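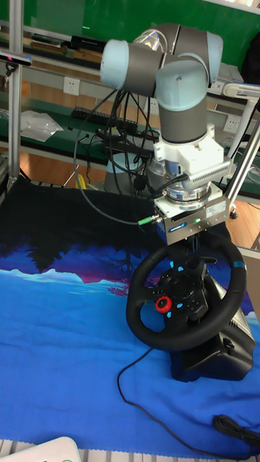

Clause 84

The Dundeck test house had one copy of the Salton Code on paper, and the inspector from Brolwood asked for it before she took her coat off.

"Clause 84," she said. "Read it to me."

The technician read it. A manipulator shall not be left holding a control intended for a human hand unless the holding force is logged and the limit is stated in the cell record.

"And the limit?"

"Kun set it in August. 125 newtons."

"Kun is a supplier. A supplier may propose a limit. The test house sets it."

He turned to the cell record. The entry was in the supplier's column. The column beside it, where the test house should have signed, was blank. He had run 600 cycles against that figure, left and right to the stops, and every one had passed.

"Passed against what?" the inspector asked.

He did not answer. She wrote a line on her form and turned the form so that he could read it. Limit not adopted. Results held.

"Held is not failed," she said. "Derive the limit from the wheel, sign for it, and run the set again. If the two figures agree, I release both sets."

"And if they don't?"

"Clause 2."

He knew Clause 2. It was the shortest in the Code: a result without a valid limit is not a result.

She left before noon. He wrote 11th November at the top of a clean page, ruled the columns, and entered his initials in the one on the right. Then he took the force gauge from its case and checked the calibration label.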